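Droko bimanual manipulation, progress report for February

Work package 2 moved from rigid parts to soft items this period. The aim is a policy trained mostly in simulation that can put mixed objects away on a tabletop with two arms. The Jurnberg scene now loads with both arms, a tray and a necktie as the cloth item. Cloth stepping was too slow at first, so we coarsened the mesh, and a batch of 100 episodes now finishes overnight.

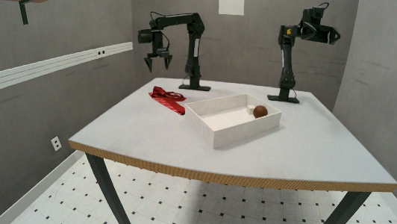
Figure 1. Simulated two-arm workspace with necktie, tray, ball and block.

Results are mixed. The ball and block are handled well from most start poses. The necktie is harder -- the policy often grasps a single fold and drags the rest. We added 10 new starting shapes for the tie and randomized the tray angle, and retraining on the Rowbotham cluster began at the end of the month.

Delivery of the Clondura contact model slipped by two weeks. We are using our own friction settings until it arrives, and milestone 4 stays on its current date. Spending is in line with the plan. Next period we will report grasp success on the tie separately from the rigid items, as requested.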